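9 May 2020 — dye bench, second bath

Started the madder bath again at 52 degrees, after the trouble with the first one. I weighed the wool dry this time. The skeins from Drunthorpe took the colour well at the ends but stayed pale in the middle, so I think I tied them too tightly. For the next bath I will make the ties loose and use only two per skein.

Alum: 6 grams for each small skein, same as in November. Gaspard Leclerc says that the water at Evbridge is harder than ours and he adds a little vinegar. I did not try it yet — one change at a time.

The skeins must dry 36 hours in the shade before we compare them with the card. Please do not move them near the window.

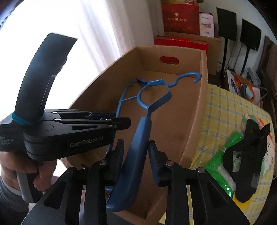 Hinel Textile Workshop — Dyeing Group

To do: buy blue plastic hangers, the same kind; wash the big pot; ask Gaspard for his notes on weld.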